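Plovthorpe Match Notes

A small text dataset of amateur football reports

Version 1.2
Maintainer: Jonalyn Rivera
Last change to the data: 02/09/2020

What is in the dataset

Plovthorpe Match Notes has 600 short reports of football (soccer) matches played in the Trotitz district league. Each report is one plain text file in UTF-8, with a small table of facts next to it. The reports were written by people from the clubs, mostly on the same evening as the match, and sent to the league's web page. I collected them with permission of the league and cleaned them for use in language work.

I made the dataset for my own study of how writers tell the order of goals. In a match report the final score is often given first, then the story jumps to the second half, then back to a missed chance in the opening minutes. A program which reads from top to bottom gets confused by this quite easily. If you work on event order, on summaries, or on making text from tables, the files can be useful for you also.

Folder layout

reports/ has the texts, one file for each match
tables/ has the facts in CSV, with the same file name as the report
splits/ has three lists of file names: train, dev and test
scripts/ has the cleaning script and the scorer
CHANGES has the list of corrections

File names are made from the season, the round and the two club codes. The home club comes first. The club codes are explained in tables/clubs.csv. Please do not guess them from the names, because two clubs changed their name between seasons and kept the old code.

Fields in the tables

match_id: same as the file name without the ending
home, away: club codes
goals_home, goals_away: final score after normal time
minute: minute of the goal, one row for each goal
scorer: a number in place of the name, see the part about privacy
kind: open play, penalty, own goal or unknown
weather: only filled if the report says something about it
stopped: yes or no, if the match was interrupted

The field "stopped" was added in version 1.1. Some matches were interrupted by rain or by a floodlight failure and finished on another day. In this case there is one report for both parts, and the minutes continue from where the first part ended. Matches that were never finished are not in the dataset.

How the texts were collected

There are 24 clubs in the data. The clubs are not equal in number of reports. One club, Skurkix, had a very active writer who sent a report after each match, also after friendly matches. I removed the friendly matches, but you will still notice his style. He likes long sentences and he nearly always mentions the referee. If you train a model on the full set it can learn to complain about offside decisions.

For the reports which came as scanned paper I typed the text by hand. There are 70 of them. They are marked in the list splits/typed.txt, and they can contain my own typing mistakes together with the mistakes of the writer. I did not correct spelling in any report. Wrong names of places were also left as they are. 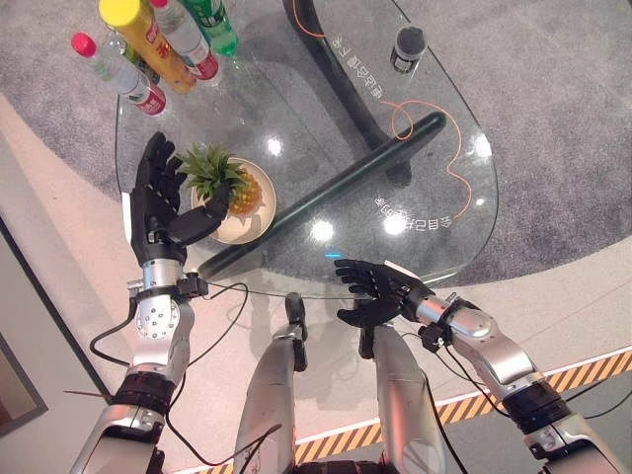
Robotic hands at a glass table, with a small pineapple on a round plate.

How the facts were marked

Two persons marked every report. First each of them filled the table alone, then the two tables were compared by the script. Where they did not agree we talked about it and wrote the decision in CHANGES. Most of the disagreements were about the minute of the goal. Writers say "just before the break" or "shortly after the restart", and it is not possible to know the exact minute from this. The rule is the following: if no number is given in the report and no number is in the official match sheet, the minute is empty. Please treat an empty minute as unknown and not as zero — the old scorer did this wrong, and results from version 1.0 should not be compared with the newer ones.

Own goals were a second problem. Some writers are polite and give the goal to the attacker. We followed the official sheet, so in these cases the table and the text say different things. The test list has 11 such matches. They are also listed separately so that you can leave them out.

How to use it

Unpack the archive and run the scorer from the main folder:

python scripts/score.py --gold tables --pred my_output --split dev

Your output must have the same columns in the same order. The scorer gives one number for the order of goals and one for the exact minutes. It needs Python 3.6 or newer and no other packages. On Windows you may need to set the encoding to UTF-8 by yourself.

For simple comparison there is a baseline called Higuchi in the scripts folder. It looks for numbers near the word "minute" and takes them in the order of the text. It is not clever, but on short reports it is difficult to beat.

Privacy

Names of players were changed to numbers in the tables and to invented surnames in the texts. The same player has the same surname in all the reports of one season, but not across seasons. Many players in this league are young, and their families asked for this. Please do not try to find the real names. If you find a real name that I forgot, write to me and I will change it in the next version.

Known problems

Reports from the first season are shorter and have almost no weather information.
Several reports from July describe qualifying matches with extra time. The goals in extra time are in the table, but they do not count for the final score fields.
The apostrophe appears in three different forms. The cleaning script has an option for this, which is off by default.

License and citation

The texts can be used for research and teaching. For commercial use you must ask the league first, and I can forward your message. If you publish something with the data, please cite it as: Jonalyn Rivera, Plovthorpe Match Notes, version 1.2.

Corrections are welcome. Please give the match_id and the line of the report, and send one message for each match.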